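**Wide parallel gripper vs. three-finger for pouring tests?**

posted by ovcombe_bench

Trying to pick a gripper for pouring dry stuff out of a clear cup. Wondham parallel on the arm now, the Tejada three-finger is in a box. Main trouble is grip force – too low and the cup slips on the tilt, too high and it goes oval. 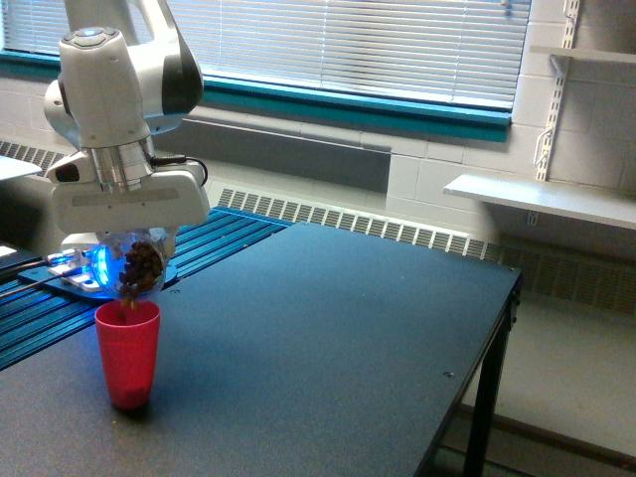
Page 1 of 3

Anyone run both? Target is 300 g per pour, setup has to be simple enough for students.

**kumano_user**

Stay with the parallel. We did 27 pours with each and the three finger one was slower to set up evry time. Drop the force, put thin rubber on the fingers.
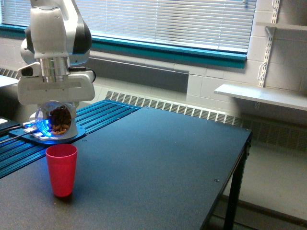

Ovcombe, April

Forgot to say, slow the wrist down too. Most of our spills were speed, and force hardly came into it.

**gripfan8**

Depends on the controller imo. The Kumano one lets you ramp force during the tilt, the older Wondham box doesnt.
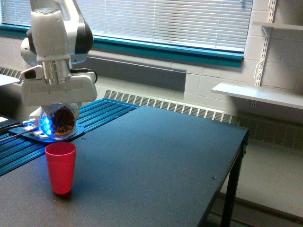
Receiving cup matters as much as the gripper. Tall narrow ones are unforgiving, and with a red cup like yours standing on a dark table I'd at least expect the camera to find the rim. Try a wider cup first, then blame the fingers.

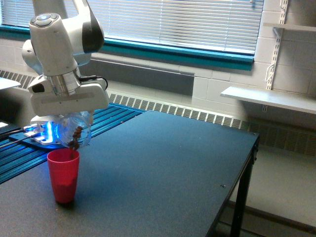

Also check your tool center point after any finger swap. Ours was off 8 mm for a week – looked just like a bad grip.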